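Bench Area Walkthrough, Small Parts Corner
Site: Lockwood
Checklist version 2, comments added by the inspector
Date of walkthrough: March 23, 2026

Scoring is OK, FIX or WATCH. Comments are mine, and the form gives me a box for them, so I have used the box. 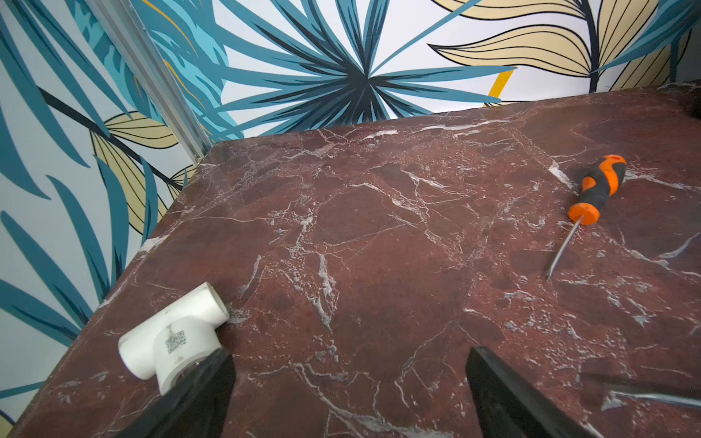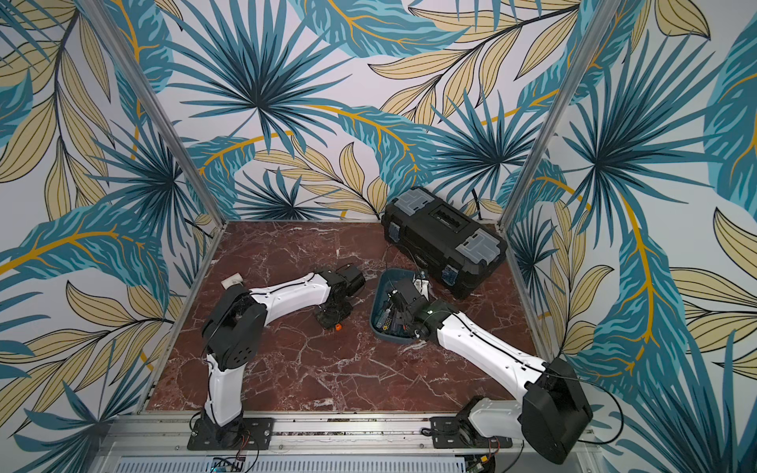
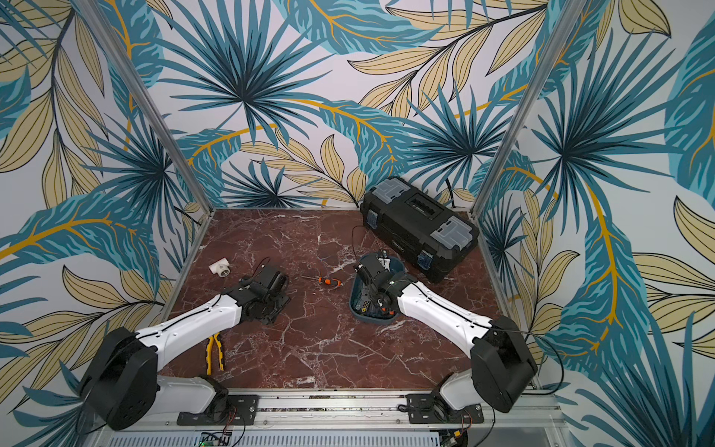
1. WORK SURFACE

1.1 Surface clear of anything not in use: OK

1.2 Surface easy to read at a glance: WATCH
It's red-brown marble with white veins going off in every direction. A dropped washer will show up fine. A dropped bit of pale wire will look like geology. Sweep it by hand at close of work and don't trust your eyes.

1.3 Edges and metal trim free of burrs: OK
Ran a cotton rag along the lot. Rag survived.

1.4 Surface wiped down, no grit: FIX
Grit under a plastic tray scratches the tray first and then whatever you loved about the marble. Damp cloth, then dry cloth. The scouring pad under the sink is for the sink.

2. WALLS AND UPRIGHTS

2.1 Wall covering intact, no lifting at seams: OK
The palm leaves are holding up better than the ones in my front room. The last report marked the pattern down as "distracting," which has no score on this form. I have left it alone.

2.2 Nothing taped or pinned to the wall covering: OK
Keep it that way. Notices go on the board by the door, where they can be ignored in the proper place.

2.3 Aluminum posts tight: OK
Checked both rear corners by leaning on them, as the procedure puts it, "with moderate conviction."

3. TOOLBOX AND TRAYS

3.1 Toolbox lid latches close fully: OK
Two blue latches, both do their job. Use both. Half the floor time lost in December went to a box that was carried with one latch done up.

3.2 Lid organizers sorted: WATCH
The clear covers are a gift. You can see what's in the little cells without opening anything, provided somebody put one kind of thing in each cell. Livix sent a label sheet with the last order and it is still in its sleeve.

3.3 Toolbox parked out of the main reach area: OK
Back right is a good home for it.

3.4 Tray used for parts in progress: WATCH
Anything off the job goes in a tray, including the screw you're only putting down for a second. That screw has a long record.

4. CABLES

4.1 Loose cable on the work surface: FIX
A thin black one was looping off the left side of the toolbox toward the middle. Coil it, tie it, put it away. If it belongs to something, put it with that.

4.2 Leads on parts inspected for nicks: OK
Pick the part up by its body. Leads are not handles, whatever the shape of them suggests.

5. PARTS HANDLING

5.1 Containers under parts before they are let go: OK

5.2 Parts count agrees with sheet: FIX
The sheet says 1,000 fasteners received from Clusier. The Jekari stock system says 1,029. I don't have the afternoon or the temperament. Recount before the next issue, and enter one number in both places.

5.3 Heavy parts stored low: OK

6. ACTIONS

Clean the surface, see 1.4.
Coil the cable, see 4.1.
Recount, see 5.2.
Apply the labels from Livix. They peel off the backing. It takes about 2 minutes.

Overall: PASS WITH FIXES
Return the signed copy to the tray outside the office, the one marked OUT. The one marked IN has been full for a while.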